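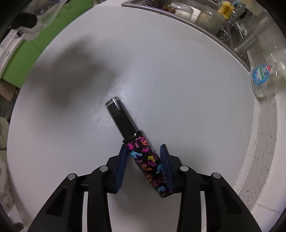 Oct 6, 2018

So we finally made it to Stitby! I'd wanted to go for years (mostly for the harbor, a little for the smoked fish) and it's even prettier than I'd hoped. We took the slow train up from Sisstead, 90 minutes of hills and sheep, and I had my nose on the window the whole way.

The old town climbs straight up from the water, and my calves are still complaining. We stayed at the Hamann, a narrow little guesthouse near the top with creaky stairs and a breakfast that kept us going till three. Ask for a room at the back if you're a light sleeper, the bells start early!

The second day we walked out to the Sunar lighthouse. It's 868 feet above the sea if you do the whole cliff path, and windy, so bring a real jacket and not the cute one I packed. We had soup at the café by the parking lot and shared a plum cake, then went back for another slice.

October is quiet up there and some of the shops were already closed for the season. Next post will be all the food.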